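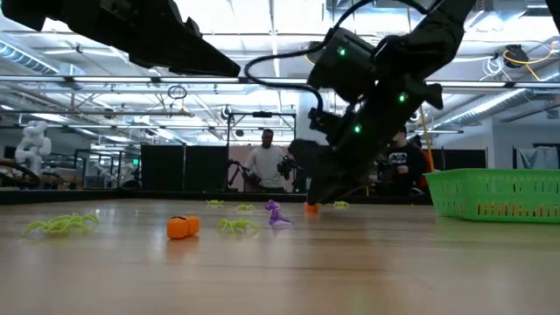
Toy library gets its tables back, and a lot of spiders

2018-10-12

If you've walked past the old Flandent shop on the corner lately and wondered why the lights were on so late, I can tell you: the Hallari toy library is moving in, and I've spent two evenings there this week helping to sort the small stuff. I say helping. I mostly sat at a table picking up plastic spiders and putting them down again.

The library has been without a proper home since March, when the lease on the Meireles Street room ran out. Everything went into boxes in a great hurry, and I do mean everything. Train track went in with tea sets, jigsaws went in with dressing-up shoes, and all the little bits that belong to nobody's set in particular ended up at the bottom. The big toys were easy enough to deal with (a ride-on tractor is a ride-on tractor). It's the little bits that take the time.

The catalogue from the last stocktake says there should be 2,704 items, which sounded like an awful lot to me until I saw how it had been done. Every bag of bits counts as a single item, so a bag of farm animals is one, and so is a bag of spiders. By the end of Wednesday we had 291 ticked off, and everybody was very pleased with that, me included!

The way it works is that you tip a few things out on the wooden table, have a look at what you've got and put the ones that go together into a basket. There's a bright green plastic one with slots in the sides that I got rather attached to. Spiders are lime green and see-through, and they come in more than one size, so you think you've finished with them and then there's another lying flat with its legs out. The dinosaurs are a separate bag. I had a purple one that I kept moving out of the way of everything else, and I'm still not sure it ended up with its relations.

Then there are the orange foam pieces. They're soft and a bit lumpy and I'd love to know what they came with. One theory is a building set, another is a bath game, and my own money is on some kind of ball-pool thing that got thrown out years ago. If you had it on loan at any point and remember, do let the library know. For now they're going in a bag marked "orange, foam", and that's as far as the cataloguing has got.

It's a nice room, I should say. The old one was down a flight of steps and always smelt of wet coats, and getting a double buggy in was a job for two people. The new place is on the level, with a big front window and a back door for deliveries. There's still painting to do by the sink and the shelves from Futby haven't all come yet, so the boxes are stacked along one wall with the labels facing out, mostly.

Opening day hasn't been fixed. It depends on the shelves and on the rest of the sorting, and I was told firmly not to put a guess in print. Old membership cards will still work, and nobody will be charged for anything that was due back while the library was shut. If you've got something sitting at home, hang on to it until the doors open, please, and don't leave it on the step. Somebody left a toy kitchen out there on Monday night and it rained.

More hands would be very welcome for the sorting, which carries on next week in the evenings from six. You don't need to bring anything. Children can come too as long as they understand that the toys can't go home with them yet, though I'd think twice about it with mine. The kettle is working, and the biscuits are on the windowsill behind the jigsaws.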